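Plamevix Grasp Toolkit – Frequently Asked Questions

Last updated 2024-11-23

Scope

What does the toolkit cover?
Import of hand-held gripper recordings, time alignment, grasp segmentation, policy training and playback on an arm. It does not include a motion planner. Most users pair it with Momorley, and the adapter ships in the same package.

Which recordings can be imported?
Any session with wrist video and a jaw width signal. Two-handed sessions are imported as two streams with a shared clock. If the clocks differ by more than 25 ms, the importer stops and writes error 2626 to the session log. Run the align command on the raw files and import again.

Perception

Do I need an object model for each item?
No. The detector in Lūse returns a mask and a grasp axis from a single view. For near-spherical items the axis is poorly defined, so the software falls back to the jaw axis at the moment of closing.

How does segmentation handle a fruit between the fingers?
The tracker keeps the mask from the approach and carries it through the grasp. Small items are the usual failure case. A cherry tomato next to a held plum or grape can be merged into the same mask when the fingers hide the gap between them. Set split_by_color to true if the items differ in hue. Dark fruit against black linkage parts needs the gripper mask as well, which is loaded from the calibration file. 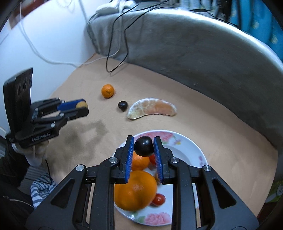
Why is the plate rim sometimes detected as an object?
Printed patterns such as roses and leaves produce closed contours of the same size as small fruit. Raise min_height to 8 mm. The default of 3 mm was chosen for plain trays and will be changed in a later release.

Can the other gripper be removed from the view?
Yes. Enable mask_peer in the session settings. Pixels covered by the second gripper and the hand are then excluded from training. They remain in the stored video.

Control

What rate does the controller run at?
The policy outputs targets at 25 Hz and the jaw loop interpolates between them. Slower policies work, but release timing suffers first.

How is grip force limited?
By jaw width and motor current – there is no tactile input. The soft_item profile caps current at 38 percent of the rated value. Citrus tolerates the standard profile, which is set to 66 percent.

Playback drifts after a few placements. What should I check?
Check the hand-eye calibration first, then the tool offset. Builds from August applied the offset twice if the session came from Tiltutitz export files. Reimport those sessions with the current build. Existing checkpoints trained on them have to be retrained.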